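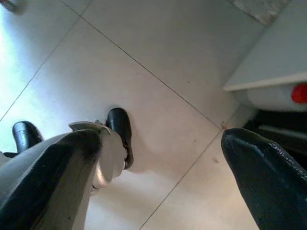

inkpot_annie
Has anyone else here given up on Sturkov halfway through? I'm on the second book of the Grustel saga for our October read-along and I've hit a wall at page 70, which is embarrassing when I'm the one who pushed for it in the poll. The first book had me up past midnight. This one is all grain shipments and cousins. I've been reading it on the kitchen floor with my back against the oven (pale tiles a lot like those ones, and just as hard on the tailbone) and even the discomfort isn't keeping me awake! Tell me it picks up. Or tell me it doesn't, so I can go and read something with a murder in it.

wattlebird
It picks up. Stick with it until the river crossing, then you won't be able to put it down. The cousins all matter later, I promise, except the one with the geese.

tea_and_tomes
Respectfully, wattlebird, it does not pick up. I finished it last winter out of sheer stubbornness and the river crossing is four paragraphs long. I've got better things to do with my evenings. If you want a big cold family saga, go and read Starkance instead. Same sort of period, same sort of weather, but the people in it have conversations.

wattlebird
Starkance! The one where the heroine says "okay" in a convent? I threw that across the room.

tea_and_tomes
That was the translation, I reckon. My copy's the older one and there's not an "okay" in it anywhere. Check your title page.

inkpot_annie
Oh dear, I didn't mean to start anything. I do have Starkance on the shelf, a secondhand one with somebody's shopping list still in it, no idea which translation. Would it count for the read-along if I swapped? The rules post says historical and set before the author was born, but it doesn't say anything about changing your pick once you've put it on the list.

margin_scribbler
I swapped last time and my link was accepted, so I'd just do it. Pop a note under your old entry so people aren't waiting on your Sturkov review.

I'm with you on book two, by the way. I don't mind slow, I loved Myung and that's about 60 pages of a man mending a roof, but the roof was going somewhere. With Sturkov I felt like I was being read the household accounts. Gorgeous cover though.

wattlebird
You liked Myung and you're complaining about grain??

margin_scribbler
I contain multitudes, mate. The roof had tension. Would he finish before the rains? With the grain I didn't care if it got to Grustel or went in the sea.

dusty_spines
Coming in on the audio side. I did book two as an audiobook while painting the spare room and it was fine, even good. The narrator gives every cousin a different voice, so you're not forever flipping back to the family tree. Took me about 2 weeks at my pace. Our library has it on the app but the queue's a bit long.

inkpot_annie
Ooh, now that's an idea. I've got a heap of ironing and no excuse. Okay (sorry wattlebird), here's my plan: audio for Sturkov, Starkance in paper at bedtime, and I'll put my link up for whichever one I finish first.

tea_and_tomes
It'll be Starkance.

wattlebird
It'll be Sturkov. Message me when you get to the river.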